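Pestwood Reuse Workshop
Progress report to the Clalura Fund, 3/13/26

Work on the cable and small parts stream has kept to the plan agreed in October. The Morgan Street site now takes in mixed leads from offices and schools, and the sorting bench has been in regular use since the shelving was moved to the back wall.

Spending to date is at 88 per cent of the equipment line. The remainder is set aside for a second cord tester, which we have on order from Jekley. Delivery has slipped by two weeks. We don't expect this to change the end date, but it does mean tested stock will leave more slowly until the unit arrives.

Power cords are still the largest part of what comes in. They arrive knotted together, and separating them takes up more labour than we allowed for in the original budget. We have moved four hours a week from the front counter to cover it.
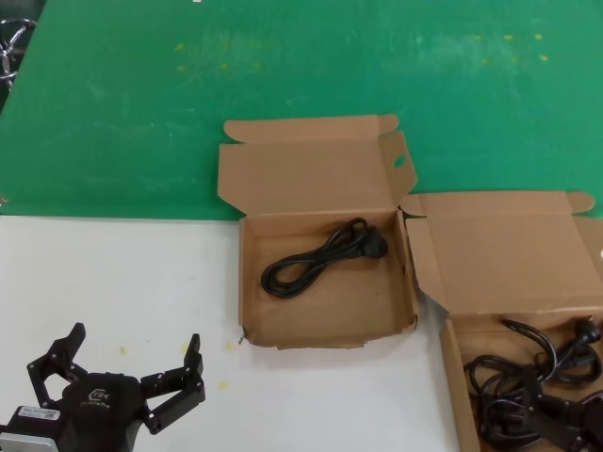
Each cord is coiled on its own before it goes to the tester. Cartons are reused from incoming donations, so we have stopped buying plastic tubs and the saving has gone towards labels. Damaged plugs are cut off and the copper is sold for scrap.

Still to do before the next report:
Fit the second tester and update the bench instructions
Agree a price per carton with the Morgan Street shop
Send the fund a revised labour figure for sorting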